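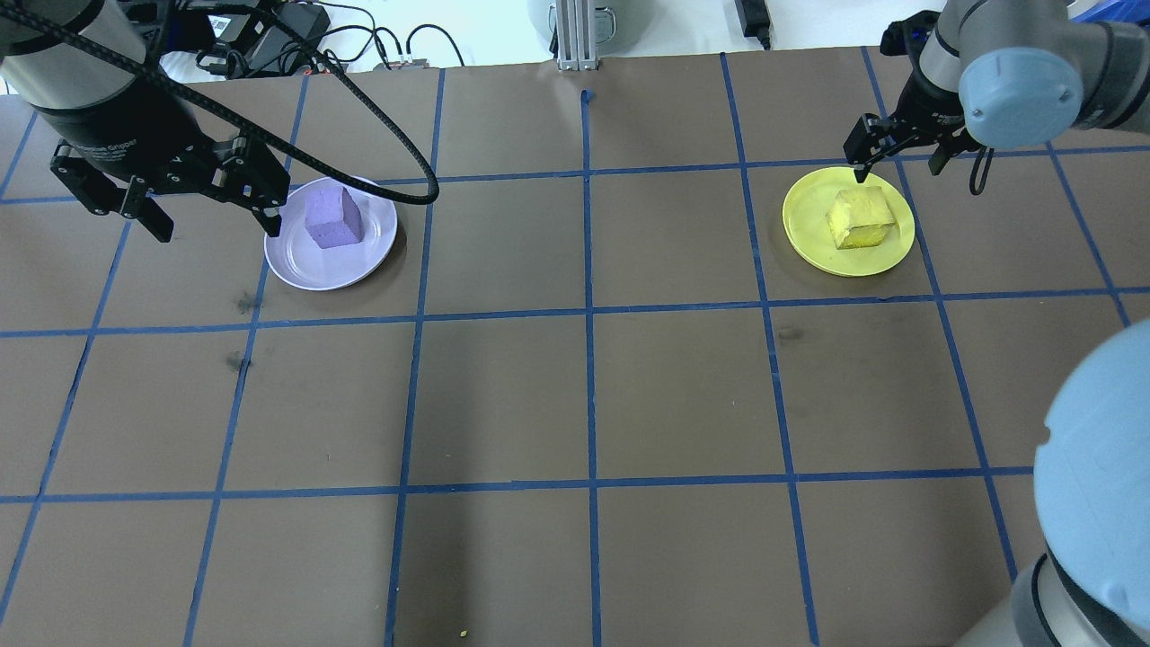

Stenari Court Residents' Association
Minutes of the general meeting, September 2022

Present: 49 households, in person or by proxy, plus one dog, not voting.
Chair: Hajnalka Medve
Minutes: Csenge Szilágyi

1. Previous minutes
The June minutes were approved after the word "shouting" was changed to "discussion" in item 4.

2. Laundry room
Comside has replaced the pump in the second washer. The bill came to $762, which the chair read aloud twice at the request of the third floor. The dryer still takes coins and gives heat when it feels like it. Comside says this is within normal range. Ms. Medve will ask them whose.

Agreed: no load may sit in a finished machine for longer than an hour. After that, a neighbor may move it to the folding table. A motion that the neighbor should also fold it failed with one vote in favor.

3. Bike storage
Six bikes have no name tag. Two of them have no wheels either. Owners have until the end of the month to claim them, and the rest go to the Veres Street repair shop, which has agreed to take them without having seen them.

4. Courtyard tree
The owners of 2B would like the linden trimmed for light. The owners of 2C would like it left alone for shade. Both brought photographs of the same branch. Discussion lasted some 3 quarters of an hour. The tree service will be asked for an opinion, and both parties said they would respect it if it was correct.

5. Front door
The new closer works. It can now be heard in every apartment. Mr. Gustuvness will look at the adjusting screw again and has been asked to turn it the other way this time.

6. Parking
Postponed, as in June.

7. Other business
The ground floor asked who has been watering the plastic fern in the lobby. Whoever it is, please stop, the shelf is warping.

A request for shorter meetings was heard at length.

Actions
H. Medve: Comside, dryer. Tree service, quote.
C. Szilágyi: bike notice, both entrances.
Gustuvness: screw.

Meeting closed when the lobby light timer ran out. Next date to be posted by the mailboxes.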